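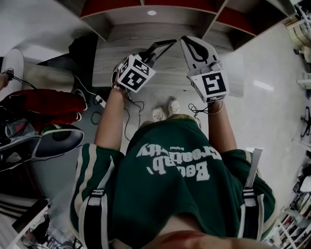
What goes on the top shelves?

The good glassware and the tall vases, with the heavy serving dishes kept down low in the cabinet.

30 November 2024

Well, that's the question I've been carrying round all week, so there it is, answered in writing before I can change my mind again. I've rearranged those shelves in my head so many times (in the shower, at the lights, halfway through a phone call with the bank) that I'd started to lose track of which version I liked.

Sore feet tonight. I wore the beige sneakers, thank goodness, and the old green Beach Creativity shirt, and I was still ready to lie down on the floor by lunch. It's a lovely floor, mind you. Pale grey and so glossy that the light bounces straight back up at you, and every crumb and bit of tape will show on it. I'm going to be sweeping it in my sleep by Christmas.

The shelving is the thing I keep coming back to. I like the wood, that greyish brown with the grain showing, and I've come round completely on the red. When I first saw the upper compartments lined in red I thought, oh no, it's going to look like a chocolate box. Now I think it'll be gorgeous behind clear glass! And there's the little round light under one of the shelves. I want the blue Jatoi bowl right beneath it, the one I nearly didn't buy. I paid $310 for that bowl and it has lived in a cupboard in tissue paper ever since, which is silly. A bowl like that should be out where people can see it.

The low cabinet underneath gets the plain stuff. Serving dishes, the spare tablecloths, the box of candle stubs I can't throw out. I wrote my list on the back of an Enis receipt and then couldn't read my own writing, so I did it over on proper paper when I got home. The order at the moment is vases and glasses up top, bowls in the middle where the colour can do some work, cookbooks along one side if they fit, then everything ugly or heavy down at the bottom. I've got 36 of the small tumblers still in their newspaper and I'd like to see the lot of them lined up, although I suspect I'll get bored of unwrapping and put out half.

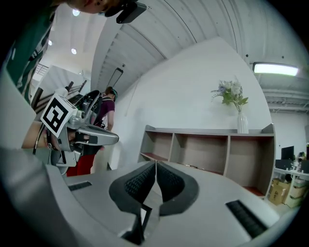 Railings, white walls and that long ribbed ceiling at Sovumport.

I do love that ceiling. The curved panels going over make the whole place feel a bit like a ferry terminal, in a good way. I'm less sure about the lighting. The round recessed ones are quite nice, but the big bright rectangle is a bit dentist for my taste, and I wonder what it'll do to my poor red shelves in the evening. I might bring a lamp from home and see. The tall brass one, if it'll go in the car with the seat down.

Then there's the plain white wall, such a big stretch of it. My first thought was the Vonik tapestry and my second thought was to leave it alone for once. I have a bad habit of filling every wall I meet. The screen up high is already plenty to look at, and with the black handrail and the white railing of the upper level there are a lot of lines going on. So the wall stays bare until the middle of December and then I'll look at it again with fresh eyes. (I'll have the tapestry up by Thursday, I know what I'm like.)

Stopped for felt pads on the way home. They only came in packs of 100, so I am now set for felt pads until I die. Also bought shelf liner, the wrong width, and a cheese scone, which was perfect. Must take the liner back. Must also dig out the stepladder, because I can't reach the top of anything and I'm not standing on a chair with a vase in each hand again after last time.

Soup for tea, out of the freezer, unlabelled. Pumpkin, I think. Washing's still on the line and it can stay there. I've put the Jatoi bowl on the kitchen table so I remember to pack it tomorrow, with 2 tea towels round it and a note on top that says CAREFUL, in case I forget what's in there.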